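Scroll wheel

A scroll wheel is a small disk set into the top of a computer mouse, turned with a fingertip to move a page, list or picture up and down on a screen. It sits between the main buttons on most mice and usually works as a button too when pressed straight down. Few parts of a computer get touched so often, and the wheel has a surprisingly rich life of its own, with its own feel, sounds and loyal fans!

How it works

Inside the mouse, the wheel turns on a short axle linked to a sensor called an encoder. In an optical encoder, light shines through slots in a spinning disk, and the flicker tells the mouse how far the wheel has moved and in which direction. A mechanical encoder does the same job with metal contacts that open and close. The mouse then sends the movement to the computer, which decides how many lines to scroll. Three lines per step is a common setting, and most systems let people change it.

The gentle bumps felt under the finger are called detents. They come from a spring or a ball pressing into notches, and they make it easy to move one step at a time. Some wheels can drop their detents and spin freely, a real joy in a very long document.

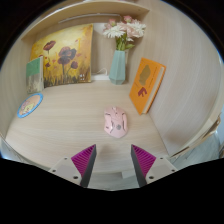 A pink mouse with a pale scroll wheel at the front and a tiny button just behind it.

Tilting and clicking

Certain wheels also lean left and right, which lets the user move sideways across a wide spreadsheet or map. Pressing the wheel in a web browser often opens a link in a new tab. In design programs the same press may grab the whole drawing so that it can be slid around, and rolling the wheel zooms in or out. Games have found even more uses for it, from switching tools to changing the height of the camera.

Wear and repair

Dust is the usual enemy. Hair and lint wind around the axle, and a worn encoder may make the page jump backward for a moment in the middle of a smooth scroll. Cleaning often helps, and a replacement encoder is a small, cheap part for anyone handy with a soldering iron.

Collecting

Old wheels have admirers too. The Larklow collection, put together by Mahtab Zarei, holds roughly 200 mice chosen only for the way their wheels feel, from stiff and clicky to wonderfully loose. Zarei sorts them by sound, and the quietest ones have a drawer to themselves.

See also: Trackball, Touchpad, Rotary encoder

Contact | Copyright Karneck Reference | Back to top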